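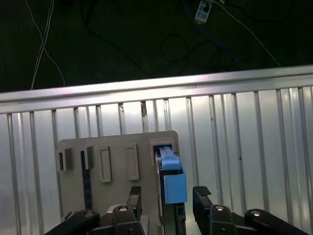
Wrist camera view, gripper up near the mounting board with the blue part in the square opening

Choosing between two grippers for small computer parts

Posted by benchside_ohio

Hi everybody, I hope this is the right board for it. I've been trying out two parallel grippers on the same arm, the Hevovier and the Skatlow, for handling drives and other small parts on an upright plate in front of a ribbed metal wall. I ran 194 tries with the Hevovier and 271 with the Skatlow, and I still can't make up my mind! The Hevovier feels steadier to me, but its fingers are bulky and they hide a good part of what the wrist camera could be showing me. Would you change the gripper, the fingers, or just move the camera? 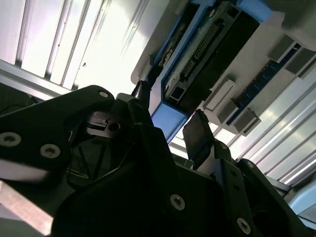 Same wrist camera, fingers close to the circuit board

Posted by Bakke_user

Move the camera first, it's free. I had a Skatlow for 6 months and never loved it.

Posted by slowandlevel

Welcome! I went back and forth on this for most of October, so you have my sympathy. Before you spend any money, try coming in from a few different angles and save a picture at each one, then look at how much of the part you can still make out between the fingers.
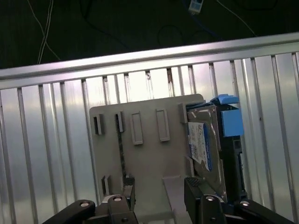
Once you have those saved, pick the angle where you can see both finger tips and the part you're after, and run both grippers from there. I'd also even up your numbers, say 300 tries each, or you'll be comparing apples and oranges. If the view still bothers you after that, I'd look at slimmer fingers (I use the Adach ones and like them fine) and keep the Hevovier.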